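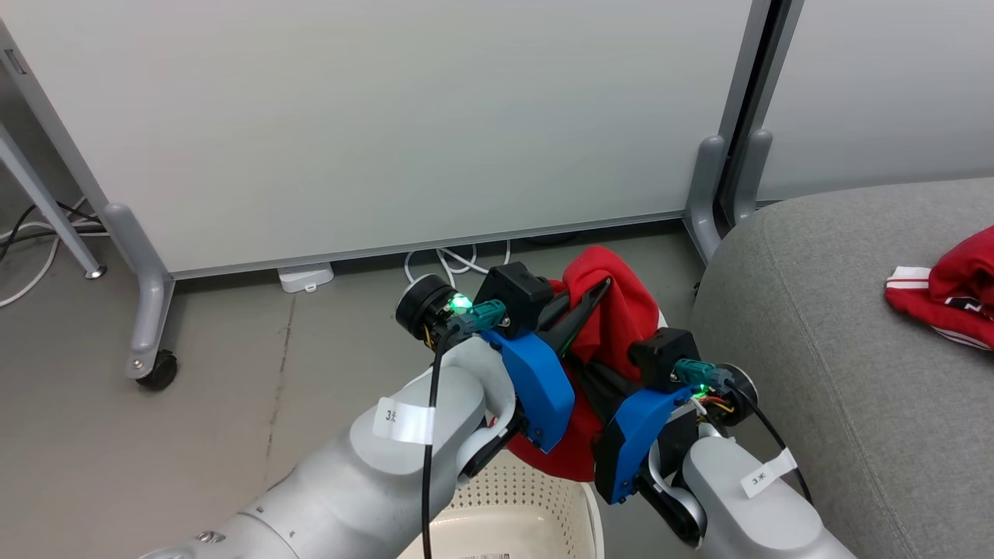 Purum Street Clothing Swap
Minutes of the August planning meeting
Held in the back room of the Moller Library, 6:30 p.m.

Chair: Hüsnü Akbulut
Minutes: R.T.
Apologies: Dana, Priya

1. Minutes of the last meeting
Agreed, with one fix: the spring swap closed at 4 p.m., and the minutes had it closing at 5.

2. How the spring swap went
Wonderful! Over 3000 pieces came through the door and the kids' tables were nearly bare by lunch. Hüsnü read out a few of the comment cards, including one from a grandmother who dressed two grandchildren for the whole school year and wants to help at the next one. We have her phone number and will be calling her. The line at the door was long for the first hour but people were cheerful about it, and the accordion player was a big hit (we would love to have him back if he is free).

Some things to fix. The coat rack by the stairs tipped twice. Shoes got separated from their partners again, and the box of single shoes is still in the Buchanan Hall closet. The changing corner needs a better curtain and a second mirror.

3. Fall swap: place and hours
Buchanan Hall is ours again, doors open 10 a.m. to 4 p.m. Set-up starts at 8. The hall fee is $285, the same as last time, and we have it in hand. The side door will be open this year, so strollers and wheelchairs don't have to go around by the parking lot. Very happy about this one, we have been asking for ages.

4. Drop-off and sorting
Long talk here, all of it useful. Drop-off will be at the library during the week before, in the evenings only. Clothes should be clean and dry, please, with zippers closed and pockets emptied. Last time we found house keys, a harmonica and somebody's report card.

Sorting will go by size first and then by type. Joan pointed out that parents hunt by size and get tired fast when everything is in one heap. Grown-up clothes can stay as they were, tops on the long tables and pants on the racks. Anything torn but fixable goes straight to the mending table.

5. Mending table
Marcus has offered to run it all day and is bringing his own sewing machine. He can do hems, buttons and simple patches while people wait. We all loved the idea of letting people sit down and learn a stitch or two, so we will put 2 extra chairs there and a good lamp. Thread and buttons wanted, any color! Old button tins especially welcome.

6. Flyers
The new flyer looks great. Print 30 to start with, for shop windows and the laundromat, and more if they go quickly. Trullov Bakery has said yes to a stack by the register. The date should be bigger and the word "free" should be at the top.

7. Leftovers
Winter coats go to the school coat drive. The rest goes to the thrift shop the morning after, and Joan can borrow her brother's van for it.

8. Any other business
Can we have a book shelf too? Everyone liked this, but space is tight. We will measure the hallway first.
Snacks: Hüsnü is making lentil soup. Cheers all round.

To do
Hüsnü: confirm the side door key, call the accordion player
Joan: size signs for the tables, van
Marcus: mending supplies list
R.T.: flyer changes, curtain and mirror

Next meeting same room, same time, in two weeks. Meeting closed at 7:50 p.m.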